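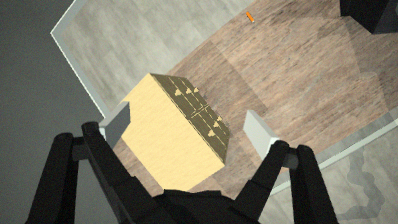 4. Wrist view check (do this in the sim first, then on the bench)

4.1 Load the Broltmont room, drop in the yellow drawer block. Wood floor, not the gray part.

4.2 Bring the gripper down over the block until it sits between the two pads. Stop there. Don't close yet.

4.3 Look at the pads. Both should show, light gray, one each side of the block, neither touching. If one is hidden your camera mount angle is off, go back to 3.

4.4 Turn the wrist to suit the block. It lies on a diagonal, so square to the room is no good. Max 90 degrees either way or the cable model complains.

4.5 Close at speed 30. Lift. Hold for a slow count of five, put it back down.

Note: the knobs on the top panel are for looks. Dont try to pull them, grip the sides.

Note: seed 793 gives you the same layout every time. Use it when you ask Alper Gökçe for help, he will ask wich one you ran.

CAUTION: on the real arm set the Dursun driver limit to 300 before power up. The sim doesn't care, your fingers will. E-stop in reach, other hand off the bench.

4.6 Save the pose as viltent_pregrasp. Go to 5, pad wiring.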